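Ticket: Label printer drops off the network after idle period
Product: Sarnix print server, second floor
Site: Rernau
Status: Closed
Priority: Normal
Opened: Jul 15, 2023

Problem as reported

The label printer on the second floor stops accepting jobs after it has been left alone for a while. Jobs sit in the queue with the status "Sending" and then go to "Error – device not reachable." Switching the printer off and on clears the fault. The queue then drains normally and everything prints, including jobs that users have already sent again, so duplicates are common.

The printer's own panel shows "Ready" during the fault. No paper, ribbon or head warnings in the event list.

Initial checks

Network cable swapped for a known good one. No change.

Wall port swapped. No change.

Printer firmware compared with the same model on the ground floor. Both on the same release. The ground floor unit does not show the fault, but it is in use all day and rarely goes idle, so this proves little.

Ping from the print server during the fault: request timed out. Ping from a laptop on the same switch: request timed out. Ping after a power cycle: normal replies, no loss over 2,000 packets.

Address conflict suspected. The printer has a reserved address on the DHCP server and the reservation matches the MAC address on the configuration label. Nothing else answers on that address with the printer unplugged. Conflict ruled out.

Reproducing the fault

Printer left idle with a continuous ping running from the print server. Replies stopped after 60 minutes. Test repeated with the same result. A third run with a job sent halfway through moved the dropout back by the same amount, so the timer restarts on print traffic. Ping traffic does not restart it.

Sleep mode was already disabled in the printer menu. The setting was confirmed on the panel and on the web page, and both showed "Off."

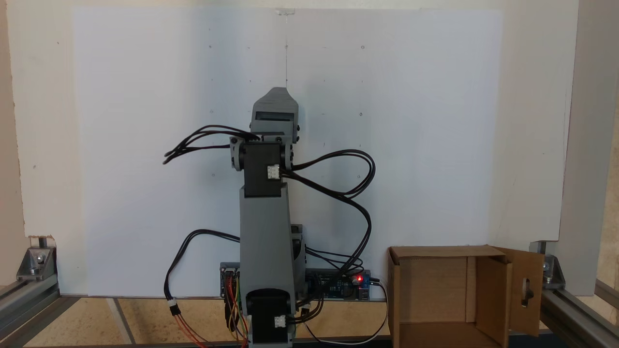

The switch log was the next thing to look at. At the moment the replies stop, the port goes from 100 Mbps full duplex to link down, then comes back up at 10 Mbps half duplex. It stays there until the printer is powered off. A drop to 10 Mbps is normal for a device entering a low power state, so the printer was going to sleep whatever the menu said.

The switch port had been set to a fixed speed at some point, then returned to auto during the Sundqvist cabling work. Energy Efficient Ethernet was still enabled on it. Disabling this on the port changed nothing in the first test. The link still fell to 10 Mbps at the same interval.

Cause

The print server pushes a configuration profile to each printer when the queue service starts. The profile for this queue was named Tonus and had been copied from an older desktop printer. It contains a power saving value that the label printer accepts but does not display. The panel and web page read the menu setting only. The value sent by the profile takes priority.

On waking, the printer should negotiate the link again. With this firmware it does not do so if the request comes in over the network. A front panel key press does wake it, which was confirmed twice and explains why one user reported that the fault "fixed itself" after opening the menu.

Fix applied

1. Queue service stopped on the print server.
2. Tonus profile detached from the label queue and the default profile assigned.
3. Printer reset to network defaults, then address reservation checked again.
4. Queue service started. Profile push confirmed in the server log.
5. Job timeout on the queue left at 14 minutes.

Energy Efficient Ethernet left disabled on the port. It is not needed for the fix, but there is no reason to turn it back on for this device.

Result

Idle test run over a full weekend with no print traffic. Link stayed at 100 Mbps full duplex and the first job afterward printed without delay. No duplicates in the queue.

Open items

Other queues on the same server may use the copied profile. To be checked during the September maintenance window. Do not delete Tonus before then – at least one desktop printer still depends on it for tray settings.

Vendor case raised for the wake fault. No firmware date given.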